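Products > Two-arm benches > Trirko 236 > Safety notice

Last updated: July

Trirko 236 two-arm bench - gripper release fault

The Trirko 236 is a bench set for picking and sorting small items, with two arms and a two-finger gripper on each. Units with control version 4 have a known fault. After an emergency stop, a gripper may open when power returns and drop whatever it is holding. Isstead has recorded the fault on the left and right arms.

Keep hands off the table while resetting. Light items such as glue sticks and pens do little harm when they fall, but the fingers move without warning.

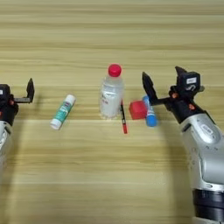

What to do until the update is fitted

1. Before pressing reset, check both grippers. If one is closed on an item, leave the stop pressed in and call the service desk.
2. Do not pull an item out of a closed gripper by hand.
3. Look at the wrist cable. A long loop can catch on the arm below it - clip it back with the power off.
4. After a reset, run the arms at low speed with one item before going back to normal work.

The fault does not show in the event log. Code 1115 is a separate warning for low supply voltage and can be cleared as usual.

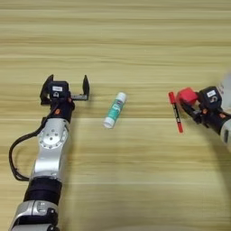
Left gripper open, right gripper holding a red marker, glue stick on the table between them.

The corrected release board is part 3651, supplied free for affected units.

Related items
Vávra cable clips
Ustevance stop button, bench mount
Trirko 236 spare fingers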